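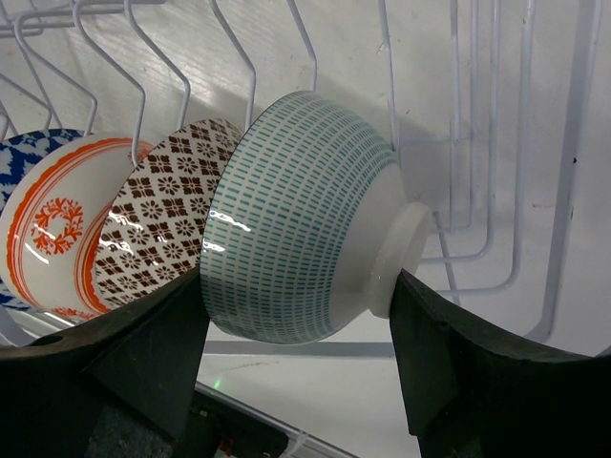
Slide 1 - teal-dash bowl in the left and right fingers, wrist camera view

(Wait for the door to close, people always wander in late after lunch.)

Hi everyone, thanks for having me. I'm Cengiz Tekin, I work on the Fandis project at Oltthorpe, and I'm going to talk about dish racks for longer than any of you have ever wanted to hear about dish racks. Leave the bowl up while I do the hellos.

So, the question. We've got policies that learn from demonstrations, and they're pretty good at getting hold of a bowl. Where they go wrong is the bit at the end, when the bowl has to go between tines beside other bowls and everything is shiny and tilted and a couple of millimetres matters. Last time I gave a version of this talk, in May, somebody at Florkstead asked why we don't just use more data. Fair question! We tried it. More data made the grasps nicer and did very little for the last few centimetres, and that's what got us started on the method I'm going to show you.

Point at the foot ring on the slide. A person loading a rack pays a lot of attention to that edge without knowing it. You aim with it. Our old policy didn't, as far as we could tell - when we masked out the foot of the bowl in the wrist view, its actions hardly changed. When we masked the whole rack they barely changed either, and that one made me put my coffee down.

NEXT SLIDE

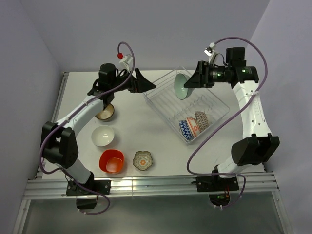 Okay, the setup. Two arms on one rail, a gripper on each, and 3 camera views going into the policy: one fixed view over the table and one from each wrist. The walls are plain because we got sick of the policy latching onto whatever was going on behind the table. We collected 5 hours of demonstrations by teleoperation, all on racking, with the rack turned to different angles so it couldn't just memorize a spot. The dishes are a deliberate jumble of colours and patterns. Zigzags, flowers, plain ones. I bought most of them at the market and the lab now has better crockery than I do at home.

(Don't get stuck on the cables. Someone will ask about the cables. Say "later".)

The method is called late-view weighting and it's honestly a small idea, so please don't expect fireworks. During training we split every demonstration at the point where the held dish gets close to the rack. Before the split, all the views count the same. After it, we randomly drop the fixed view, so the policy has to finish the job from the wrists. That's pretty much it! The split point comes from gripper pose and a distance to the rack, and we don't hand-label anything. Raudsepp, our software layer, tags the split while the data is being recorded, so there's no second pass.

What I like is that it costs nothing at run time. All the views are still there when the robot is working, the policy has just learned to lean on a different one near the end.

Results, and go slowly here because I always rush it. Same test for both policies: 11 placements, same starting positions, same dishes. The old policy got 3 of them. With late-view weighting we got 8. A placement counts if the dish is standing in a slot after the gripper lets go and the neighbours are still standing too. I know 11 is a small test. I'd love it to be bigger, and somebody has to reset the table every time, and that somebody is me.

The misses are more interesting than the hits. Most came when the slot was next to a dish with a big overlap, so the wrist view was nearly all glaze and very little rack. Go to the crowded one.

NEXT SLIDE
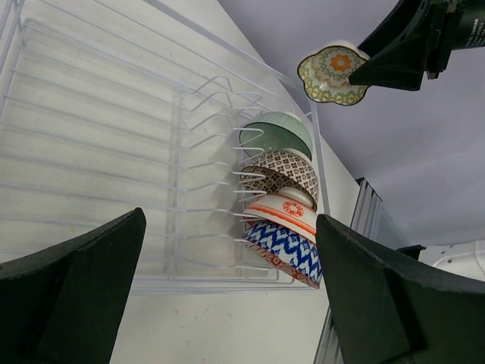

Slide 3 - full row of bowls from one wrist, scalloped dish in the other gripper

Let them look for a second. Bowls tucked one behind another, tines running between them, and the flower-shaped dish up in the corner. If you're the policy, finding a gap from this angle is a rotten job. The scalloped dish is a pain in its own right, too - its edge doesn't give you the nice clean curve you get from a round bowl.

What I'd try next: let the free arm act as a second pair of eyes, so one wrist looks while the other one places. We haven't run that yet, so if you've done anything like it with two arms, come and find me at the break. I mean it, I'll bring a notebook.

Stop there and take questions. If it's quiet, tell the one about the teapot.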